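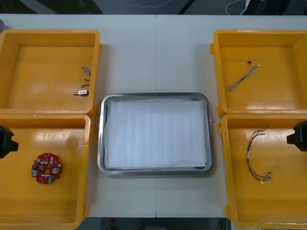
*Fig. 1. Four yellow bins and a steel tray.*

## Week 10: Booking live acts

Last week we covered venues. This week it's the people you put in them, who are harder to insure.

### The rider

A rider is the list of things an act needs before it will perform. Read it on the day it arrives. Žofie Hrnčiar once opened hers at 4 pm on the Friday of the show and learned that her stilt walkers needed a ceiling higher than the one she had hired.

Check these first:

- ceiling height and floor surface
- power, and how far it is from the stage
- somewhere to change that isn't the disabled toilet
- meals (jugglers eat more than you'd think)

### Running order

Roving acts work best while guests are arriving and still sober enough to be surprised. Keep the loud act for after mains. Speeches will run over. Allow 22 minutes for any speaker who promises you 10.

### Case study: the Tuller dinner

209 guests, 3 acts, one lift. Botond Vincze booked a fire performer for the courtyard and told everyone except the building manager. The alarm company was very prompt. Read the call sheet in your pack and mark where you would have picked up the phone.

### Fees

Deposits are normally paid on signing, with the balance due on the night. Get the cancellation terms in writing – November is party season, and a good act will have filled your date by lunchtime.

### For next week

Draft a one-page rider for an aerialist at Grulby Hall. Blažena Kadlec is marking these, and she has hung from that ceiling.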